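Setting the Table: Where Does Everything Go?

A big white table, a round teal plate, and a clear plastic bottle that's lying down on its side. It's a start!

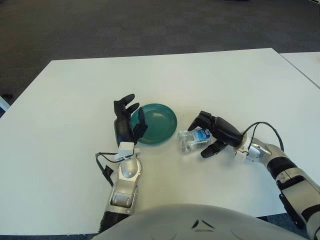 Why do we set a table at all?

You could eat your lunch standing up, or sitting on the stairs with your sandwich on your knee, and I'm sure you have done that once or twice. But when people are going to sit down and eat together, somebody usually goes around first and puts out the things that everyone will need. We call that setting the table, or in some families laying the table, and both mean just the same thing.

It is a very old job and a very handy one. Think what happens when the table hasn't been set. The soup comes out, and up you jump for a spoon. You sit down again, and now you're thirsty, so up you jump for a cup. By the time you have found a napkin (they're never where you left them, are they?) your soup has gone cold! Setting the table is a way of doing all that jumping up before the food arrives.

The plate goes first

The plate is the boss of the table. Everything else finds its place by looking at where the plate is, so the plate is the thing to put down first.

Stand behind a chair and imagine you are the person who is going to sit there. The plate should be right in front of your tummy, a little way in from the edge of the table. If it's too close to the edge, a sleeve or an elbow can tip it onto the floor. If it's too far away, your peas have a long trip to make, and some of them won't finish it.

Have you ever wondered why so many plates have a rim, that raised part that runs all the way around the outside? It does two jobs. It keeps gravy and sauce and runaway beans from sliding off onto the table, and it gives your fingers something to hold. Carry a plate with both hands by the rim, keep it flat, and walk. The plate will get there just as fast as it needs to.

Plates can be any color you like. A teal one (teal is a blue that has a good deal of green mixed into it) shows up beautifully on a white table. A white plate on a white table is harder to spot, although your dinner will be very easy to see on it, so that's nice too.

Stand-up things and lie-down things

Some things on a table lie flat and are perfectly happy that way. Plates do, and so do forks and spoons and folded napkins. Other things are made to stand up, like cups, pitchers, and bottles.

A bottle standing up has only its small round bottom touching the table. A bottle lying down has its whole long side touching, and because that side is curved like a wheel, it can roll. Try this yourself with an empty bottle and the cap screwed on. Lay it on the table and give it the gentlest push you can, with just one finger. Then stand it up and give it the same gentle push down near the bottom. What did it do each time?

Now push the standing bottle up near the top. It tips much more easily, doesn't it? Tall things fall over more readily when they are bumped up high, and that is why bottles and pitchers usually go toward the middle of the table, where the elbows aren't. Before you pour anything, stand the bottle up, and only then take the cap off. (I learned this one with orange juice, at my grandmother's house, and there was a rug.)

And now for everything else

Once the plates are down, many families in the United States set the rest like this:

The fork goes on the left side of the plate.
The knife goes on the right, with its sharp side facing the plate.
The spoon goes on the right too, just past the knife.
The napkin goes on the left, beside the fork or tucked under it.
The cup goes above the knife, where your right hand can reach it.

Here is a trick for remembering. The word "fork" has four letters, and so does "left." The words "knife" and "spoon" have 5 letters each, and so does "right." Count them on your fingers if you don't believe me!

Your family may do it another way. Some people put all the silverware in a jar in the middle and let everybody help themselves. Some people eat with chopsticks, and some eat with their hands, and then the table is set differently, and it's just as well set.

Something to try tonight

Ask a grown-up how many people are coming to dinner, and set one place for each of them. When you're done, go and sit in every single chair. Can you reach your cup? Is your plate in front of your tummy? Is there room for your elbows? If something feels wrong, scoot it over a little and sit down again, and when all the chairs feel right, you can call everybody in to eat.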